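Flamholm Steel Parts Bin, Open Top, Blue-Grey

Horkard Shop Supply
Bins & Totes > Metal > Open Top
Item 818
Last updated November 21, 2024

In stock, ships flat on a pallet or boxed as a single

I've been selling bins for long enough that I should be tired of them, and I'm not! The Flamholm is the one I point people to when they call up and say they've gone through another stack of plastic totes and they're sick of sweeping up the corners. It's a plain rectangular steel bin, open at the top, painted blue-grey on the walls, with a steel floor plate. No lid, no wheels, no drawer slides. You put parts in it and you take parts out of it, and you do that for years.

I keep a bunch of these in my own shop behind the office (the one with the terrible heater), so most of what I say on this page comes from using them and not from the maker's sheet. The maker's sheet is two paragraphs long anyway, and one of them is about the paint.

What it's good for

Castings, brackets, bolts, pipe fittings, offcuts, anything with an edge on it. If you've ever dropped a load of fresh-cut brackets into a plastic bin you know what the bottom looks like after a few weeks – all those little curls of plastic that end up in your parts. Steel doesn't do that. It scratches, sure, and it dents if you really go at it, but it stays in one piece.

I also like it for parts that get picked out one at a time. The open top means you can come in from any side, and there's no lip folded inward to catch your sleeve or the thing you're lifting. Small stuff in the corners is still a bit of a pain (it is in every bin, I've tried most of them), so if you're mainly storing washers and set screws, go look at the Susico trays. They're shallower and you'll be happier.

The paint, and what happens to it

Let's talk about wear, because I get more email about this than anything else. The walls come with a smooth painted finish and they look great the day you open the box. They won't look like that for long. Parts get dropped against the sides, things drag on the way up, and you'll get scuffs and bare patches where most of the traffic is. The floor goes first. Mine went blotchy and silvery within the first season and it's stayed that way ever since.

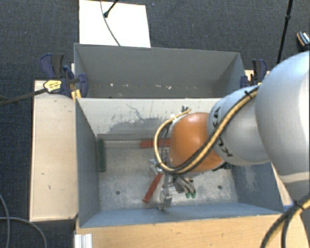
None of that bothers me, and I'd say it shouldn't bother you unless the bin is going in a showroom. The steel under the paint is the same steel. What you do want to watch is water. If you wash parts and put them away damp, wipe the bin down every so often and give the bare spots a little light oil on a rag. I do mine when I do the vise. If you'd like to touch up the walls, Sowah sells a small can of brush-on that's a pretty close match. I've used it twice. The first time I skipped the sanding and it came off in one big flake, so please sand.

I wouldn't bother painting the floor again. I tried it, it looked lovely, and then I put parts in it.

Setting it up

It's ready to use out of the box. Put it on something flat. A steel bin on a wobbly bench will walk toward the edge when you're digging around in it, and a full one is a lot more than you want landing on your foot. I've got a strip of rubber matting under each of mine, plain stuff off the roll, and they don't move at all now. You can bolt it down if you want to, but you'd have to drill it yourself, and then you have holes in your bin. I'd try the matting first.

If you're lining up a few side by side, leave a finger's width between them. I pushed mine up tight because it looked neat, and then I couldn't get one out without dragging the next one with it.

About noise

It's loud. I'm putting that right here in its own section so you can't say I didn't mention it. Dropping a handful of bolts into an empty steel bin sounds like exactly what it is. Once there's a layer of parts in the bottom it quiets down a lot. You can lay a cut piece of matting inside, and for delicate finished parts I'd do that anyway – just remember it holds chips and oil, so pull it out and shake it when you clean.

Cleaning

Tip it out, brush it, wipe it. A magnet wrapped in a rag picks up the fine stuff along the bottom edges, and then you turn the rag inside out over the trash. Skip the pressure washer on any bin that already has chipped paint; it'll get under the edges and lift more. Ordinary dish soap is fine, and dry it off afterward.

How to order

Singles come boxed. For bigger orders they go on a pallet, and the most I can fit on one is 66, so order in that number if you're stocking a whole floor and you'll get the better freight rate. I brought in 1000 of them in August and I'm still working through those, so there's no wait at the moment. The color is blue-grey and only blue-grey. I've asked for red. They said no.

If a bin shows up bent, send me a picture of it and one of the box before you throw the box away, and I'll get another one out to you. A rub mark in the paint from shipping doesn't count as damage, sorry, given what you're about to do to it.

Goes well with

Susico shallow tray, for the little stuff
Sowah brush-on touch-up, blue-grey, small can
Rubber matting, cut to length (tell me the length in the order notes)
Horkard label holders, magnetic, pack of 2

The label holders stick straight to the outside wall and you can slide them around whenever you change what's in the bin. Put them up high on the wall, or they get knocked off every time the bin next door moves.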